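March, evening

Spent most of the day on the equipment list and got less of it settled than I wanted. Putting it down here while I still remember which number belongs to what.

Money first. We have until the end of the month to commit, and what we don't commit goes back. Rosine Bodin confirmed this by phone before lunch. She wants three lines, no more: grippers, furniture, spares. I had eleven. I have now folded the chargers and the cables into spares and she can complain if she likes.

Grippers

Kojo wants 5 more of the hand-held ones. I think 3 is what we can keep busy. The people who collect are the limit, and we are not hiring before summer. The Ranstead quote came in higher than last year for the same body, plus shipping. Torska is cheaper but their jaws don't take our mounts, so somebody would have to redraw the bracket, and that somebody is Hugo, who is already behind on the calibration sheets. Wrote to Ranstead asking for a price on three and a price on five. No answer by six.

Went into the room in the afternoon to see how the cloth work fits in the space we have. The purple knit was hanging over the front of one gripper and the second one was being held out over the white table from the left, cube marker and camera on top, its cable trailing down toward the floor. 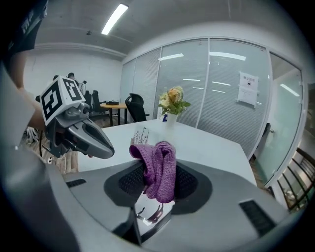 Furniture

One more white table, same size as the first. I measured the space between the one we have and the round table at the back and it will fit if the chairs go against the wall. Guérin has a table at 300 delivered. Solène found one for less but the height is different, and I don't want two heights in the same set of recordings. Said no to that, she was fine about it.

Power needs looking at too. The strip by the wall will not be enough once there is a second station. I put down a longer cable run and a proper floor cover. Uriel says the building will want to approve the cover.

Spares

This is the line that always gets cut - and then we borrow from it all year. Lenses, marker cubes, cables, two sets of jaw tips. The Rakano parts came to 604 with the tips included. I left the tips in. If Rosine needs to cut something she can take the second set of cubes, we can print those ourselves and glue them.

More cloth as well, different weights. Small money, I'll put it on the card.

Still to do: get Kojo to agree to three, ask Uriel who signs for the floor cover, send Rosine the short version. Hugo wants a label printer. Told him to ask me again in the fall.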